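Sorting out a gripper that drops things between two tables

If you have a two-armed robot clearing up in an ordinary sitting room, sooner or later it will let go of something halfway from one table to the other. Ours did it for most of April, and I thought I'd write down how we got to the bottom of it, in case it saves somebody else the long evenings. We run the Hisov arms with the Jevamus control software, but most of what follows should carry over.

Start by stopping the arm properly. Press the stop, wait for the joints to settle, and keep your hands away from the fingers until the motor power is off -- a paused arm can still close on you.

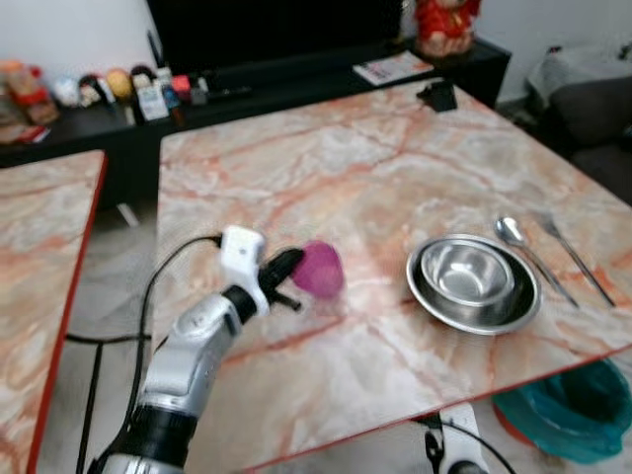

Next, look in the log for the moment the grip was lost. Murali Kurup went through 25 of our drops one by one (bless him), and in nearly all of them the fingers had opened by themselves while the arm was swinging. The message to look for is fault 855, which on our system means the wrist stopped answering for a moment. 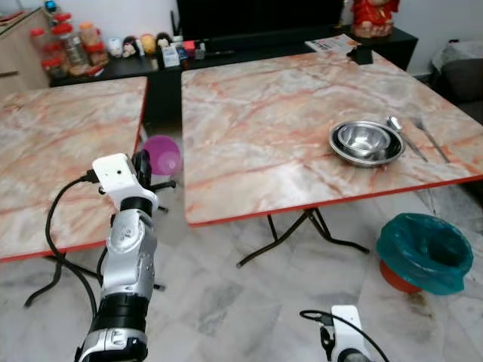
A fault like that is nearly always the cable. With the power still off, follow it from the wrist all the way down and feel for stiff places, then check that the plug is fully home. Ours had crept out by a hair, and each long reach tugged it a bit further. Push it in, fasten it, and leave a generous loop so that the wrist can turn without pulling.
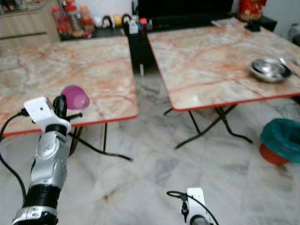 Now power up and try a carry at the slowest speed you have. Pick something light that won't mind a fall and won't hurt anyone's toes. A little plastic cup like the pink one in the gripper does very nicely, and with a hard tiled floor waiting in the gap between the tables, I'd leave the crockery in the cupboard for now. Repeat the carry eight times, and if the fault comes back, stop and return to the cable.

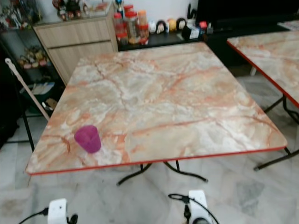
Setting down needs its own check, and it's the one we skipped at first. Evaristo Beltrán kept telling me that a grip can be perfectly sound and still let go too early, and he was right. Clear the table so there is nothing to knock, and look at how the object ends up: the cup should be standing upright, as it is near the red edge, though I'd aim further in than that while you're still testing. If it topples, lower the release height a touch and try again.

Once all that is behaving, bring the speed up in small steps and save your settings under a new name.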